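Home | Projects | Meetings | Minutes | Wiki | Log in

Taritz control and planning group
Minutes, 28 May 2023
Chair and minutes rotated as usual. Quorum met. Previous minutes accepted with one fix: the Dornano merge went into the April release, not the one before it.

Kitchen bench, head view and side view:

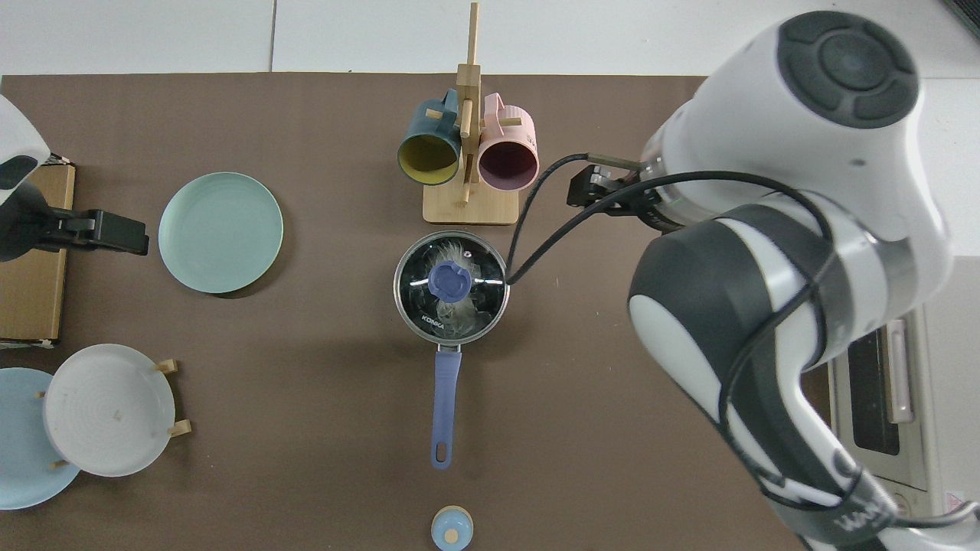
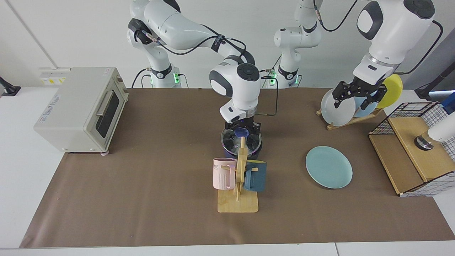 1. Planner (Zuroritz)

The new two-arm planner is in the main branch and the group is really pleased with it. Both arms now plan against one shared model of the workspace, so the old habit of freezing one arm while the other moves can finally go. Planning calls on the bench tasks used to time out whenever the wrists came close to each other, and in the last batch we logged only 2 timeouts. Great result for a first merge!

Discussion on the mug tree. It is modelled as a base slab and a post, with the pegs left out, which makes the planner overconfident when it passes low behind it. Adding the pegs as thin capsules was popular. Hung mugs should be attached to the tree in the model, so that moving the tree moves the mugs with it. Someone asked if the same idea covers plates in the dish rack, and yes, it should, with the parent link dropped as soon as the gripper closes on a rim.

Agreed: pegs and parent links go in together, one pull request, with tests.

2. Perception (Ñahui)

Good progress on glass. The lid on the saucepan has been our worst object by a long way, because overhead light streaks across it and the depth goes to pieces. Ñahui now finds the knob first in colour, fits the rim second, and ignores depth inside the rim altogether. It's a simple idea and it works beautifully on the recorded set of 3433 crops. The lettering on the lid was being picked up as a second knob in a handful of crops; masking low-saturation blobs cleared that up.

Plates standing one behind another in the rack are still hard. The detector likes to join the front two into one thick plate. Two proposals:
- use the side view to count rims before the head view is allowed to fit anything
- train on more stacked examples and leave the pipeline alone

General preference for the first, with the second kept going in the background. Concern raised that the side view has its own blind spots, as the mug tree can stand right in front of the pot. Fusion therefore has to be per object, with a visibility score, and can't be a global switch between cameras.

Agreed: visibility score drafted on the wiki before any code is written.

3. Control

Gripper force on thin rims was discussed at length. The current profile closes at one speed and then holds. The proposed profile slows down over the last 12 mm and switches to force control on contact. Everybody who has tried it in simulation likes the behaviour, and the code is shorter than what it replaces, which got a cheer.

Cable slack at the wrist also came up. The loop by the gripper isn't in the collision model at all. Full cable simulation is out of scope, but a padded sphere around the wrist would catch the worst of it. The cost is some lost reach over the pan handle. We'll try a small radius first and look at how many grasps drop out.

Agreed: sphere radius becomes a parameter in the bench config, off by default.

4. Tooling (Dornano)

Replay viewer demo. You can now scrub both camera streams and the joint traces on one timeline and jump straight to any planner call. Favourite moment of the meeting! A few requests:
- colour the traces the same in every panel
- show the gripper state as a band under the video
- export a clip without opening a second program

Log files have grown to 18 gigabytes on the longer runs, mostly uncompressed depth. Lossless compression at write time was tested and doesn't slow the recorder. Old logs will be converted overnight, oldest first.

5. Actions

- Pegs and parent links in Zuroritz: planning
- Visibility score page: perception
- Side-view rim count, first version: perception
- New closing profile on the real bench at low speed: control
- Wrist sphere parameter: control with planning
- Trace colours and gripper band: tooling
- Log conversion script, reviewed before it runs: tooling

6. Other business

Naming of objects in configs is a mess (plate_2, plate_b, newplate). From now on it's colour then object, all lower case, Canadian spelling, so grey and not gray. Existing files get renamed when they are next touched.

Next meeting at the usual time. Planning takes the minutes.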